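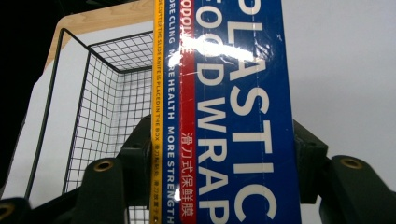

Our July outing to Drurndale

A good crowd of us turned up at the Drurndale building at 4 in the afternoon for the open day that Ganomus holds every summer, and I want to get it all down while it's still fresh, partly for the members who were away and partly because I promised Marloes Segers I would send her a copy. Marloes was our host for the visit. She has worked on robot handling for a good long while now, and she has that lovely gift of answering a question as if she had been hoping all week that somebody would ask it.

We started upstairs with coffee and a very generous plate of almond cookies, and then she took us down to the long workroom where the kitchen project lives. The project is called Brerken, and its aim is to teach a robot arm to tidy up after a cook — putting things back in drawers, setting things in baskets, fetching the one item you need from the back of a shelf. It sounds like small potatoes next to building a car, and I'll admit that a few of us had been hoping for welding sparks. By the end of the afternoon I don't think there was a single complaint on that score.

The way they teach it is by hand. You hold a gripper with two dark fingers, you pick up the thing you want picked up, and a camera on the gripper records what it sees. Later on, the arm learns from those recordings. They had 900 of them when we visited, all of ordinary household goods, and Marloes told us that she would happily take as many again before the fall.

The item of the afternoon was a box of plastic food wrap, the slide-cutter sort, in a bright blue carton with a red stripe down it and a cheerful promise of "more cling, more health, more strength" in little white capitals. I don't know about the health, but we did all take to that box. Marloes uses it a great deal for demonstrations, and she explained why at some length. It's long and narrow, so if you hold it too near one end it wants to swing. You have to turn it upright in some of the exercises and keep it that way. And it has a glossy film over the carton that catches the light, so there can be a streak of white glare running right across the lettering, and the computer has to learn that the box with the glare and the box without it are the same box. I had never once thought about that, and I must have put away a thousand boxes of the stuff in my life.

We were then invited to try. There was a table with a black wire mesh basket and a pale wooden board, and the task was to take hold of the box, stand it up, carry it across and lay it down in the basket. You squeeze, you lift, you go slowly. I went far too slowly on my first try, and then on my second I was so pleased with myself that I let go a good inch early and the box landed with a slap. Marloes said they keep the clumsy ones too, though they're labeled separately, and that mine would be in very good company!

Fourteen of us had a turn in all, and I should say a special word for our younger visitors, who were better at it than the rest of us by a country mile. They simply picked the thing up and put it where it belonged. There may be a lesson in that, or it may only be that they have had more practice with game controllers. Several of our longtime members asked about sore wrists, and it's a fair question. The gripper is light enough at first, but I could feel it in my forearm on the drive home. Marloes said the regular recorders work in short stretches and switch hands when they can.

After that we saw the arm itself go through its paces. It is a model called the Talpur, and it sits on a stand at the far end of the workroom behind a low rail. It took a while to get going, and there was a pause in the middle while one of the engineers restarted something, but then it reached over, closed on a box and set it in a basket as gently as you please. We clapped, of course. The second run wasn't so lucky and the box tipped against the rim, and I rather liked that they let us watch that one as well and talked us through what had gone wrong. (It had come in at a bad angle, as far as I could follow.) Of the last hundred tries they had logged before our visit, 72 had gone right, and they were quite open that they want it a good deal higher before it goes anywhere near a real kitchen.

There was plenty of time for questions at the end. Somebody wanted to know whether it would ever tear the wrap off neatly, without the sheet folding back and sticking to itself. Marloes laughed and said she can't do that herself, and that cutting is a long way down their list.

A big thank-you to Marloes and to everyone at Ganomus who stayed late for us and washed up all those cups. They have kindly said we may come again next summer, and they can take a slightly bigger group if we let them know early. If you'd like your name on the list, please tell me at the next meeting or drop a note in the box by the door. Wear flat shoes, as the stairs down to the workroom are steep, and bring a sweater, because they keep it chilly down there even in July.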